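**Jestus: Heratau (double LP)**

Eleven months of waiting and it's finally in the shop! The second Jestus album is 18 tracks over two records, and we've had side C on repeat since the boxes were opened. If you only know him from the guest verse on "Vamar," get ready for something a lot slower and stranger, with live bass on nearly everything and long stretches where the drums drop out and it's just him talking.

Thilini Miah produced most of it, and she's the one singing the hook on "Brzozowska" too (she isn't credited on the sleeve, but the insert has it). That song is the one people keep asking about. It's a breakup song, told as a string of voicemails, and the last one is only nine seconds long. I love it.
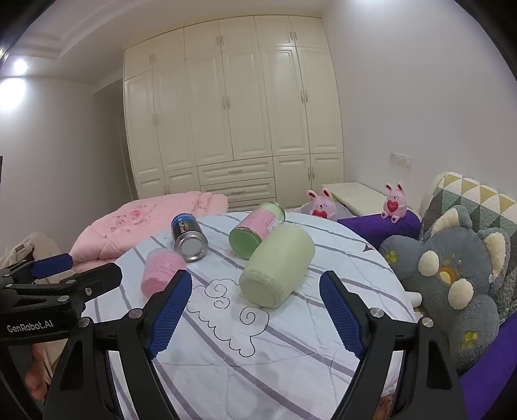
The vinyl mix is a bit different from the streaming one. Ulises Bravo cut it quieter, so you'll want to turn it up, and the low end on "Night Bus" is so much rounder for it. There's also a longer fade on the closing track, with an extra verse that isn't on the digital version at all!

**What you get**

- Two 12-inch records, black, 33 rpm
- Gatefold sleeve with printed inner sleeves
- Lyric insert, both sides
- Download code for the album and 11 instrumentals

This first pressing is 1,814 copies and we were sent 149 of them. Orders go out from 5th December, one copy per person please. A second pressing is planned for February, with the same track list and a plain single-pocket sleeve.

Plays at 33 on all four sides, including the short one.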